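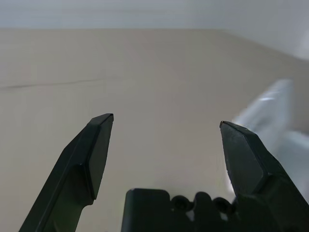 Beige tabletop, pale grey wall.

Living with a pale table

Updated 3rd April by Shiela Pascual

Pale tables look lovely in the shop, where people don't eat at them. At home they keep a diary. Ours has recorded beetroot, a school project on volcanoes, one evening of candle-making and the bottom of every mug we own. What follows is for painted, laminate and varnished tops. If yours is oiled wood, skip to the end, and if it's marble you have my sympathy and should probably ring a professional.

The daily wipe

Most tables are cleaned too wet and too often. A cloth wrung out until your wrists complain is about right. Warm water, one drop of washing-up liquid in the bowl (one, and I'm looking at my own household here), then a second cloth with plain water, then a tea towel. The second cloth is the one everybody skips. Without it you are laying down a thin film of soap every evening, and by May the table will feel tacky and you'll blame the children.

Crumbs come off first, dry, with your hand or a soft brush. Pushing toast crumbs round under a damp cloth is a mild form of sanding.

Do the edges and the underside of the front lip while you're down there. I won't say what I found under ours, but it had raisins in it.
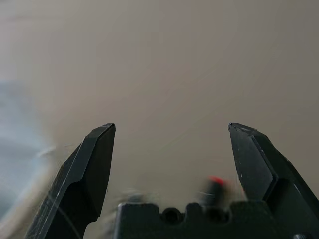
Beige in one part, closer to taupe in another.

Seeing what you've got

You can't judge a pale surface under the main light. It'll look spotless at night and like a café floor the next morning. Switch the big light off, put a torch flat on the table at one end and crouch at the other. Smears show up as dull patches, scratches as bright lines, and dried-on food as a small mountain range. Go over the lot with a fingertip as well. Anything you can feel is sitting on the surface and will probably come off. Anything you can see but can't feel is a stain, and belongs to the next section.

Colour is slippery too. A beige top goes pink, grey or faintly green depending on what's near it and what the weather is doing, so before you decide it has yellowed, lift up something that hasn't moved for a year and compare.

Stains, in the order we get them

Tea and coffee: bicarbonate of soda and water mixed to the thickness of toothpaste. Leave it for ten minutes, then wipe off. Don't scrub. If you scrub you'll have a very clean, very dull circle, and you will see it every day until you move house.

Turmeric: wipe at once, swear, wipe again. What's left fades if you can get the table into sunlight. Ours went out on the patio for an afternoon with a neighbour's help and came back nearly respectable.

Felt tip: surgical spirit on cotton wool, dabbed, after a trial run somewhere that doesn't show. Keep it well away from varnish.

Ballpoint: the same, with lower expectations.

Candle wax: a bag of frozen peas on top for five minutes, then lift it with the edge of an old library card. People will tell you to use an iron and brown paper. Those people don't own my table.

Mystery: washing-up liquid first, bicarb second, a placemat third.

Scuffs and scratches

A scuff is usually something left behind by whatever did the scuffing, and it'll often go with a clean white pencil rubber. Start gently and brush the bits away as you go. Melamine sponges work well and are also, whatever the packet says, a very fine abrasive, so on anything glossy use them about as often as you'd use a sledgehammer.

Scratches are another matter. On a painted top you can fill a fine one with matching paint on a cocktail stick, let it dry overnight and add a second coat. On laminate there are wax filler sticks. I've tried the Jomedell one, which is easy to use and comes in a beige called Catacutan that matches nothing in nature, and the Sutari one, a better colour but so hard I had to sit on it first. Either way, wipe off the surplus before you stand back to admire it. 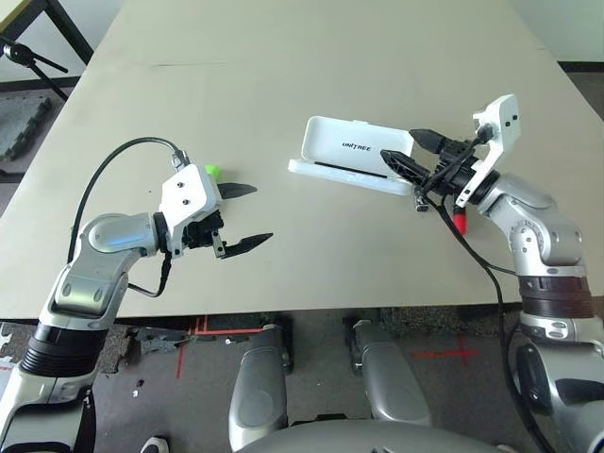 Slightly scuffed, straight along the front.

Odair Prado, who taught the evening class where I learned to sand things properly, had a rule that a scratch shorter than your thumb should be left alone. He had enormous thumbs. I've come round to the idea all the same, mainly after turning a small scratch on a bedside cabinet into a large pale valley.

Stopping the next lot

Felt pads under anything that gets dragged: fruit bowl, lamp, sewing machine. Arico do a sheet you cut yourself. I bought the tub of 700 ready-cut dots by mistake and expect to leave most of them to someone in my will. Check the pads now and then for grit, or you've simply fitted the fruit bowl with sandpaper.

Coasters only work within reach. Two at each end of the table beats a handsome set of eight in a drawer.

Hot pans go on a trivet - a folded tea towel is not a trivet, and a magazine will print its front cover on the table in reverse. We can still make out part of a recipe for lamb.

And if yours is oiled wood

Forget nearly all of the above. Wipe with a barely damp cloth, dry it straight away and re-oil when water stops beading. Thin coats, wiped back after fifteen minutes. Spread the oily rags out flat outdoors to dry before you bin them, as they can heat up and catch fire if left in a heap. The smell hangs about for a day or two, so don't do it before guests unless you'd like them to go home early.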